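Notes de cours – Robotique de manipulation
Compte rendu de la visite à Temville, à relire avant la séance d'exercices
Mis en ligne le 23/12/2020

Bon, je reprends mes notes de la visite d'octobre chez Flinditik, parce que plusieurs d'entre vous n'ont pas pu venir (le car était plein !) et que l'examen portera en partie là-dessus. Je rédige comme je parle, vous commencez à avoir l'habitude.

Pour le contexte : Flinditik occupe l'ancien bâtiment de l'imprimerie, à l'entrée de Temville, et ouvre ses portes deux fois par an. On y travaille sur la manipulation d'objets souples, donc du textile pour l'essentiel. Le projet qui nous intéresse s'appelle Vakulenko et il est mené avec l'atelier de Brurnville, qui fournit le linge. Nous étions 80 dans la salle, serrés, et j'ai passé la première partie debout contre un radiateur brûlant.

1. Le poste de travail

J'ai tout de suite aimé la simplicité de la chose. Une table blanche, des panneaux clairs sur trois côtés, et deux bras fixés sur un même rail d'aluminium le long du bord avant. On l'a vu en cours : quand les deux bases sont solidaires, la transformation de l'une à l'autre est constante, on la calibre une bonne fois et on n'y revient plus (enfin, en théorie, jusqu'au jour où quelqu'un desserre une vis). Les panneaux unis, eux, aident beaucoup la vision : le fond ne bouge pas, il n'a pas de motif, et la segmentation du tissu devient presque confortable.
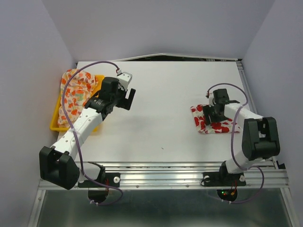 Fig. 1 – Le poste à deux bras : tissu à fleurs en tas dans le bac jaune, tissu blanc et rouge à plat sous la pince de droite.

Regardez bien les deux tissus, c'est tout le sujet du chapitre 4 ! À gauche, la matière est en boule : impossible de dire où sont les coins, les plis se cachent les uns les autres, et l'état complet du tissu n'est pas observable. À droite, on a une forme à peu près rectangulaire, posée à plat, et là on peut raisonner avec des bords et des axes. Entre ces deux situations, le nombre de configurations possibles est énorme, et c'est pour ça que je vous embête depuis la rentrée avec la notion d'état réduit.

Notez aussi le trajet des câbles violets, qui font de grandes boucles autour des bras. Ça paraît anecdotique, mais un câble trop court limite la rotation du poignet et un câble trop long finit par s'accrocher quelque part. Au partiel, personne n'avait pensé au câblage dans la question sur l'espace de travail, dommage, c'étaient des points faciles.

2. La saisie

Ma partie préférée. Un vêtement, ça ne se prend pas comme un cube. Si la pince ferme trop haut, elle attrape de l'air ; trop bas, elle appuie sur la table. Et puis il y a l'épaisseur : combien de couches a-t-on entre les doigts ? Vue de loin, la question est à peu près insoluble, alors on rapproche la caméra. 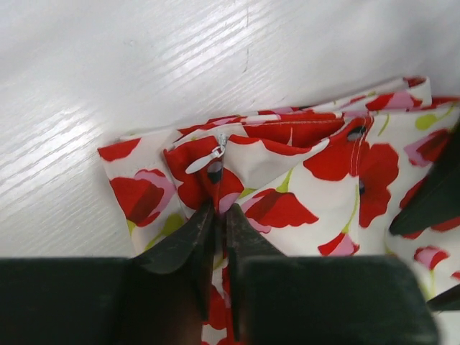
Fig. 2 – Vue rapprochée au niveau de la pince : les doigts serrent le tissu de part et d'autre de la couture du zip.

Quand on regarde de si près, on gagne en détail (les surpiqûres, la tirette du zip, les épaisseurs superposées du bord supérieur) et on perd le contexte. Les doigts mangent une bonne part du bas du champ, et le vêtement continue hors de la vue. D'où l'intérêt de combiner une caméra fixe et une caméra embarquée, ce que je vous demanderai de justifier en quelques lignes.

Le zip, parlons-en. C'est un repère visuel formidable, bien localisé, avec une direction nette. Mais mécaniquement c'est une zone plus raide que le reste, et le tissu autour ne se plie pas de la même façon. Les coquelicots imprimés compliquent encore l'affaire : un détecteur de contours naïf va vous sortir des bords de pétales partout, et à lui de deviner lequel est un vrai bord du vêtement. Essayez sur vos propres photos, vous verrez, c'est assez décourageant au début.

3. À préparer pour la séance

Le jeu de données du TP contient 396 essais de saisie annotés. Prenez-en une vingtaine pour commencer, pas plus, et regardez-les à l'œil avant de lancer le moindre script (je insiste, je le répète chaque année).

Ensuite, par binôme :
- proposez un critère pour choisir un point de saisie sur un vêtement plié, puis un autre pour un tissu en tas ;
- dites quelle caméra vous utiliseriez à chaque étape, et ce qu'elle ne voit pas ;
- écrivez la relation entre les repères des deux bases en supposant le rail parfaitement rigide, puis ajoutez une petite erreur d'angle et regardez ce qu'elle devient au bout du bras.

Deux pages maximum, schémas compris. Les dessins à la main me vont très bien, du moment que les axes sont nommés. Pour ceux qui voudraient retourner à Temville, la prochaine ouverture n'est pas encore fixée, je mettrai l'information sur la page du cours.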